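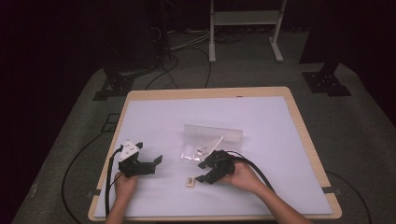
Ticket 177 - Paper cover on the sorting table keeps creeping and tearing at the corners
Site: Zistside, upstairs workroom
Opened by: Nyokabi Makokha
Assigned to: Bastien Delaunay
Category: Furniture and fittings
Priority: Low
Status: Closed

Reported problem

Nyokabi Makokha, 9:10 am
The large sheet of paper on the wooden table won't stay where we put it. We start the morning with it square, with a strip of wood showing along each edge, and by lunch it has moved toward whoever is working at the front. Small parts go missing under the edge when it lifts. Yesterday one of the little cream blocks ended up on the carpet and it took two of us to find it. The sheet has also torn at the front left corner where the tape was.

We need a light, plain background for the packing work. The clear bags and the clear plastic box are hard enough to see as it is, and on bare wood I lose the bags completely. So please don't just take the paper away.

Bastien Delaunay, 9:45 am
Thanks. Which tape are you using, and where does it go? Also, does the table move at all when you lean on it?

Nyokabi Makokha, 10:05 am
Masking tape from the supply drawer, a short piece on each corner. The corners of the table are rounded and the paper's are square, so the tape sits mostly on the paper and only catches a bit of the wood. The table doesn't rock. It does slide a little on the carpet if you push from the front.

Checks

Bastien Delaunay, 11:30 am
Went up and looked.

Tabletop: clean to the eye but slick. Wiped a patch with a damp cloth and got a gray film, probably old polish. Tape pressed onto the wiped patch held. Tape pressed next to it came up with one finger.

Paper: cut from the Trotden roll. It still has a strong curl from the roll, and the curl was facing up, so both short ends were pulling against the tape all day.

Table: level in both directions. All four legs tight.

Fix 1

Bastien Delaunay, 12:15 pm
Wiped down the whole top, dried it, and laid a fresh sheet with the curl facing down. Taped along the middle of each side instead of at the corners, 4 strips in total. Left the same strip of wood clear all around so the tape has something to hold. Please use it as normal and tell me how it looks at the end of the day.

Nyokabi Makokha, 4:50 pm
Better. The ends are flat now and nothing got under them. The front edge still moved, enough to see. The tape at the front had rolled up under people's forearms.

Rosine Guérin, 5:05 pm
Adding to this because I use the table in the afternoons. Could we have something without tape at the front? It catches on my sleeve. I also had a bag stick to it, and when I pulled it off the bag split and I had to start that one over.

Bastien Delaunay, 5:20 pm
Understood. Will try something else tomorrow.

Fix 2

Bastien Delaunay, 8:40 am
Took off the front strip. Put thin double-sided tape under the sheet along the front, set back a little from the edge so nothing sticky is exposed. The other three sides stay as they were. Put non-slip pads from Fortin under the table feet, since part of the trouble was the table sliding while the person's arms kept the paper still.

To replace the sheet: peel from the back toward the front, slowly. If the double-sided tape leaves anything on the wood, rub it off with a dry cloth before laying the next one. Don't use polish on this table again. I have put a note in the cleaning cupboard.

Nyokabi Makokha, 1:30 pm
No movement so far. The table stays put too.

Rosine Guérin, 4:40 pm
Good from my side. No more sticking to sleeves.

Follow-up

Séverine Mallet, 10:15 am
Can I order the paper in flat sheets so we don't have the curl at all? Jorar has them in white, but I would have to check the size.

Nyokabi Makokha, 10:30 am
Yes please, if they come big enough to cover the top in one piece. A join down the middle would be worse than the curl - the bags catch on it. White is fine. The one we have is a bit lavender and that works too.

Séverine Mallet, 2:20 pm
The largest flat sheet is too short for this table. Staying with the roll.

Bastien Delaunay, 2:35 pm
OK. Cut the next sheet the evening before and leave it curl side down under something heavy overnight. Closing this. Reopen if the front edge starts moving again, and say whether it was the paper or the table that moved.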